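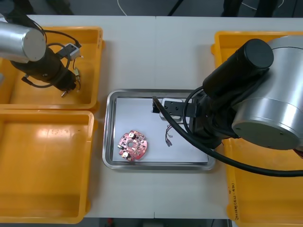 Pre-Sailing Inspection Checklist with Comments – Patrol Tender Plodora

January
By Leandro Valdebenito

Search this site Enter keywords Go

Completed alongside at Pikimstead, berth 4, before the crew moved aboard. Items marked OPEN must be closed before lines are taken in.

1. Hull and watertight doors
Door 201 (aft passage): OPEN. Chalk test shows a gap at the lower hinge side. Gasket on order from Retamal.
All other doors on the main deck: OK. Dogs greased.

2. Fire main
Pressure at the forward hydrant: 100 psi, steady with one hose running. OK.
Hose rack by the galley: OK, but the spanner was missing. Replaced from stores.

3. Lifesaving gear
Inflatable rafts: OK. Service tags in date, hydrostatic releases fitted the right way up.
Lifejackets: OK. Two lights failed and were swapped.
Rescue boat davit: OPEN. Limit switch sticks on the way up. Do not hoist with crew in the boat until Lautaro Arancibia has signed for the repair.

4. Engine room
Bilge alarm: OK on second try. The float was fouled with rag – clean it weekly.
Emergency generator: OK. Started from cold and took load.
Fuel shutoff pulls: OK. Labels faded, new ones to be made.

5. Bridge
General alarm heard in all berthing spaces. OK.
Steering changeover to local control: OK, though the phone to the steering flat is faint. Use the handheld until it is fixed.

6. Magazine
Locked and logged. Sprinkler valve sealed open. OK.

Recheck of open items at 1000, with the Leravel yard foreman present. Send copies to the duty officer and the engine room.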